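Im Vorraum von Haranari riecht es nach Kaffee und Pappkarton. Die kleine Spieleausleihe hat im November eröffnet, 178 Teile stehen inzwischen im Katalog, und das Sortieren gehört hier genauso zum Alltag wie das Verleihen. Die Gründerin redet schnell und gern, und beim Thema Kisten wird sie richtig lebhaft.

„Ich liebe durchsichtige Kisten!“, sagt sie gleich zu Beginn. „Wir hatten am Anfang 20 Stück aus Karton, hübsch beschriftet, alles in Schönschrift. Und dann stand ich jeden Morgen da und habe trotzdem jeden Deckel aufgemacht.“ Heute wandert fast alles, was klein und bunt ist, in klaren Kunststoff. Die Kinder sehen schon aus der Entfernung, was drin ist, und räumen seitdem auch freiwillig mit ein (na ja, meistens, sagt sie und lacht).

Sortiert wird am großen runden Tisch. Den wollte sie unbedingt in Weiß, obwohl man darauf jeden Filzstiftstrich sieht. „Auf Weiß leuchtet einfach alles. Ein grünes Teil, ein gelber Streifen, das springt einen an! Und an einem runden Tisch gibt es keine Ecke, in der sich Kleinkram sammelt.“

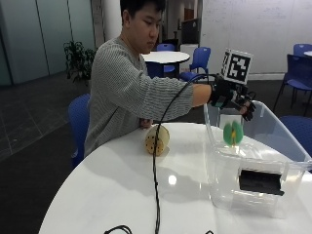
## „Erst greifen, dann entscheiden“

Ein festes System gibt es trotzdem. Es heißt intern Clerodell, nach dem ersten Spiel, das jemals vollständig zurückkam. Jedes Teil wird einmal in die Hand genommen und kommt dann sofort an seinen Platz. „Zwischenhaufen sind der Tod jeder Ordnung“, findet die Gründerin. „Die Zylinder und alles andere, was stehen kann, bleiben bis zum Schluss auf dem Tisch. Die räume ich als Letztes weg, das ist meine Belohnung.“

Vier Leute helfen regelmäßig, zwei davon fast jeden Nachmittag. Eine Runde dauert so lange, wie eine Kanne Tee reicht. Musik läuft auch, über den Geschmack wird gestritten.

## Und was kommt als Nächstes?

Mit dem Nachbarladen Gachanja plant sie ein Tauschregal für einzelne Spielteile. „Jeder hat doch zu Hause so ein Ding, zu dem der Rest fehlt. Und irgendwo sitzt jemand, der genau das sucht! Das finde ich so schön.“ Die Kisten dafür sind schon bestellt. Durchsichtig, versteht sich.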